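Cable slack and clearance rules for an arm working next to an oven door

Posted in Workcells and Fixtures by Khoa Vi

I look after a small bench cell where an arm does kitchen tasks around a countertop toaster oven. Open the door, move things between a bowl and the rack, close the door, turn a knob. We keep the oven unpowered for all of it. The cell has worked well enough that we now have 4 people running it in shifts, and I've been asked to write a one-page set of rules before the new people start in August.

I have the usual items: emergency stop within reach, hands off the table while the arm is enabled, low speed for anything new. What I don't have is anything sensible on three points.

First, cables. Ours run along the outside of the arm and hang in loops between the shoulder and the wrist. How much slack is acceptable, and should it be a number or a test?

Second, the oven door. It folds down toward the table and the gripper spends a lot of time right next to the handle. Do people set a keep-out zone for an open door, or is that overkill?

Third, table marks. Our table top has collected scribbles and smudges and I can't tell any more which ones mean something.
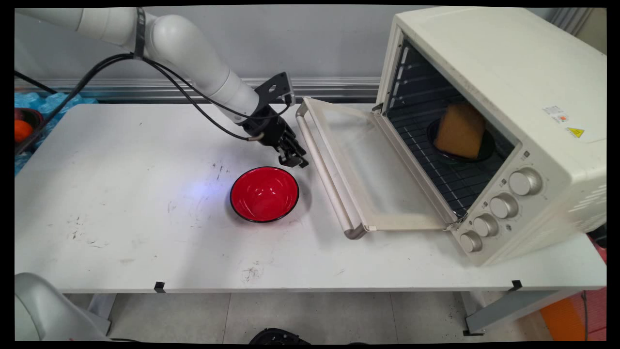
Gripper beside the open oven door, red bowl to its left.

I'm not after a full risk assessment, we have one from the site safety person. I want rules that an operator will read and follow.

Elspeth Rankin

I wrote the bench rules for our group at Notent, so take what is useful.

Cables: use a test. A number in centimeters gets measured once and then forgotten. Ours says that before the first run of a shift, the operator jogs the arm slowly to the farthest corners of the working area and to the tightest folded pose, and watches the cables the whole time. They must not go tight at full reach. They must not hang low enough to catch on anything when folded, and with your setup I would name the oven handle and the knobs in the rule itself. If a loop fails, re-tie it and repeat the whole check. Fix the cable on both sides of a joint and leave the slack at the joint. Hook-and-loop straps are better than zip ties because people will redo them.

Door: yes, have a zone, but make it depend on the task. When the door is closed the space in front is free. When it is open, treat the door as an obstacle in the planner with a margin, and only let the gripper inside that margin during the door task itself, at reduced speed. We use 6 cm. Also write down that nobody pushes down on an open door with the arm. A bottom hinge will take the weight of a dish but it isn't made for an arm leaning on it, and the glass is the part you will be sweeping up.

Table: wipe it clean and start over. Colored tape for positions that matter, with a label and the initials of whoever put it there. Anything on the table without a label can be removed by anyone. Ours went from a mess to 6 marks.

One more that you didn't ask about. Write "unpowered" as "unplugged, with the plug visible on the bench". A knob set to off is not the same thing, particularly when one of the tasks is turning knobs.

Charoen Sriwong

just buy a cable sleeve

Quyên Hoàng

A sleeve helps with snagging but it makes the bundle stiffer, so you still need the reach check. We put one on our Lirkon arm and had to re-route it twice before the wrist would turn all the way.

I agree with Elspeth on most of this. I'd add the wrist bracket to your clearance check. If anything on the tool stands up higher than the fingers, it's easy to look at the fingertips and miss that the bracket is the part that will hit the top of the oven on the way in. Our rule is to check clearance from the highest and widest point of the tool - for us that was the mount.

Keep the sheet short, too. Our first version had 21 rules and people signed it without reading. The current one has 9 and it is taped to the table leg by the stop button.

Khoa Vi

Thanks. The plug rule is going in at the top. I'll do the table this week and try the 6 cm margin on the door.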